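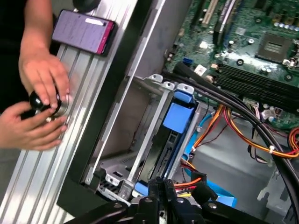
Figure 2. Two hands at a black knob on an aluminum rail, with a smartphone resting on the rail beside an open computer case.

4.2 Exchange Controls and the Import of Capital Goods

The second channel through which trade restrictions reach a small open economy is the allocation of foreign currency. When a central bank can no longer settle payments through its usual correspondent banks, it must decide which importers are served first. In the model set out in Section 3, this decision is treated as a fixed ranking in which food and medicine come before fuel, and fuel before machinery. The present section relaxes that assumption and allows the ranking to change from one quarter to the next.

The evidence is drawn from interviews with 22 importing firms, carried out by Timmermans and Hapeta in November. Firms were asked how long they had waited for currency at the official rate, what share of their orders they had paid for by other means, and whether they had changed suppliers as a result. Two firms declined to answer the last question and are left out of the supplier estimates. Eleven reported that they had moved at least part of their purchases to sellers willing to accept payment in a third currency.

The cost of such a move is easily understated. Stendell, a distributor of workshop equipment, obtained a lower list price from its new supplier but paid more once insurance, transfer fees and a longer sea route were included. Kimari, which imports spare parts for food processing plants, reported a total cost increase of 19 percent over its previous contract.

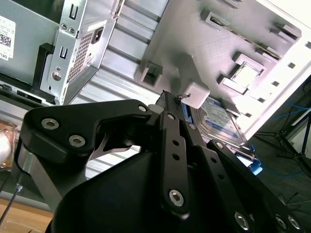 Increases of this size were passed on to customers only in part. Most firms absorbed the remainder by delaying replacement of their own equipment, a response that does not appear in consumer price data and is therefore missing from the usual measures of harm. Whitcombe and Grimshaw reach a similar finding for a group of island economies, although their sample contains no firms in manufacturing.

It may be objected that the firms interviewed are those that survived, and that the estimates are too low for this reason. We accept the point. Business registry records would allow a partial correction, but the registry was closed to outside researchers during the period of study. Section 4.3 considers the third channel, the withdrawal of trade credit by foreign banks.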